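Gift swaps talk, Holturport library, 5th January

SLIDE 1 - hello, phones off, who still has wrapping paper on the floor?

Topic: birthdays in a big family without going broke. We are 44 people counting the Bainbridge cousins. Used to buy for everyone. Mad.

SLIDE 2 - how we used to do it
- everyone buys for everyone
- same candle going round and round (tell candle story, keep it short)
- kids overwhelmed, grown ups skint by September

SLIDE 3 - birthday pool
- one draw a year, names in the big pot
- you get 4 birthdays to look after, thats it
- limit is $100 for the lot, not each!! say this twice
- swaps allowed untill the end of the month, after that you're stuck

SLIDE 4 - second-hand counts
Clothes are fine if clean and the right size. Check cuffs and hems. Favourite colour beats a brand new tag. Pink sweatshirt, for one.
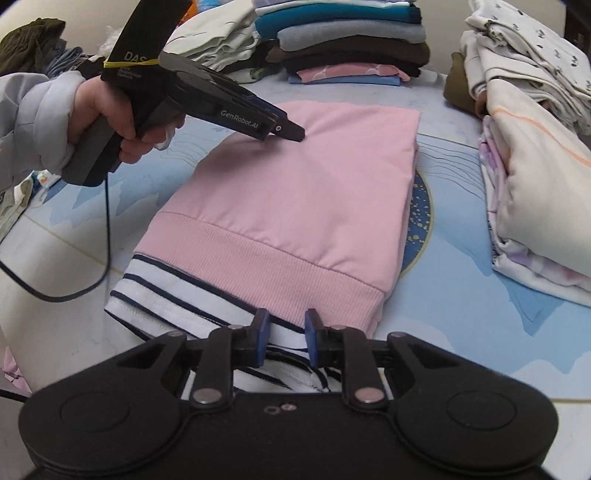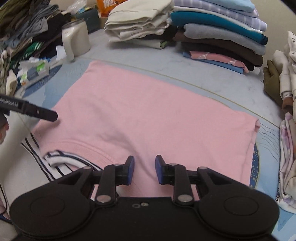

SLIDE 5 - milestones
- 18, 21, 40, 60 etc: whole family chips in, 5 dollars a head
- one person holds the money, one person shops, not the same person
- card goes by post via the Nemach lot first, they're slowest
- babies: first birthday gets a book. Only a book

SLIDE 6 - what went wrong
- year one, two people forgot. Now a calendar on the fridge plus a text the week before
- Gesura side wanted vouchers only. Let them, less arguing
- somebody always goes over the limit. Don't make a fuss at the party, have a word later

SLIDE 7 - getting your own mob to agree
Ask at a meal, after dessert. Try it for one year. Don't start with the grandparents' presents, leave those till last, trust me

Questions, roughly ten mins. Sign-up sheet by the urn. Remember to hand back the clicker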